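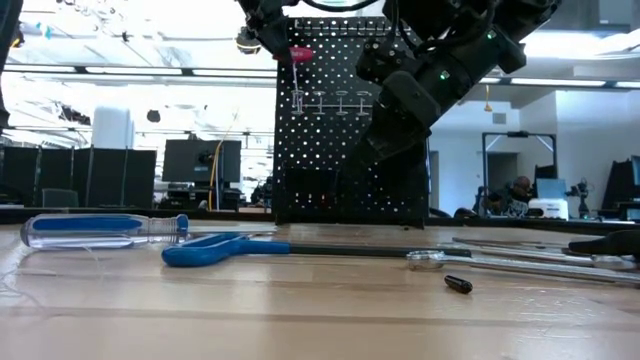

Notes from the Jovetport ground open day, typed up on the train home so excuse the spelling. Went in June, gates at ten, I got there twenty past because the bus from the station doesn't stop where the website says. It stops at the retail park. Walk from there, fifteen minutes, no pavement for the last bit.

Background for anyone who doesn't follow the league: Jovetport have been playing at Suvov Lane since before my dad was watching, moved up two seasons ago, been told they need a better ground if they want to stay up. Hence new stand, new lights, and an open day to show it all off before the season gets going properly.

Capacity of the new bit is 533. All seated, all covered, blue and white seats, the name spelled out in the white ones, though the J looks more like an L from the far side. Legroom good. I'm six foot one and my knees didn't touch. Sightlines good too, apart from the end block nearest the clubhouse, where the dugout roof gets in the way of the near foul line. Sat in three different seats there to check. Avoid row A.

Old bleachers still there along third base. 300 on those if everyone breathes in. Glad they kept them - that's where the noise comes from.

Tours went off every half hour, groups of twenty or so. Ours was taken by Ivars Mockus, who coaches the pitchers and clearly would rather have been in the bullpen. Warmed up once we got there. He let the kids throw off the mound, showed them two grips, told one lad his arm action was better than half the staff. Lad's mum very pleased. Bullpen has been moved behind right field, which means no more balls rolling onto the diamond mid inning. About time.

Changing rooms next. Home one is decent, proper lockers, smells of paint. Away one is the old home one. Fair enough. Umpires have their own room for the first time, with a shower, and a window that looks straight at the bins.

Batting cage was the highlight for me. Two lanes, netting all new, pitching machine at the far end of lane one. Three pounds for ten balls. I hit four. Two of those were fouls if I'm being strict. Queue was long after lunch so go early if they do it again.

Food: burger van, a tea hatch, and a stall doing jollof and chicken run by Ama Tsikata's lot from the Asante supper club. Best thing I ate all day and gone by half one. If she gets a regular pitch on match days I'll be spending far too much. Tea was tea. No cash at the hatch, cash only at the burger van, so bring both.

Shop has the new home shirt, made by Cident this year. Didn't buy. Collar is scratchy and the sizes come up small, I tried the large and looked like a sausage. Caps are nice though. Bought a cap.

Short exhibition game at three, first team against the academy plus a few old boys. Five innings, finished 7-4 to the first team. Their new shortstop looks quick, turned a lovely double play in the second. Centre fielder misjudged one in the sun and got a lot of stick from the bleachers. The academy catcher threw out two runners, keep an eye on him. Crowd announced as 194 for the game, felt like more but plenty had drifted off by then.

Lights came on for the last inning even though it was bright daylght. Everyone clapped anyway.

Things I'd like sorted before the first home game. Signs from the bus stop. A second tap on the tea urn. The scoreboard, which was stuck on the wrong batter for most of the game, and the PA, which you can hear perfectly in the car park and hardly at all in the new stand.

Parking was on the grass by the allotments, free, fills up by eleven. Toilets clean, ladies' queue long as usual.

Season ticket forms were on a table by the gate, they want them back by the end of the month. Picked one up for me and one for my brother, who still owes me for last year.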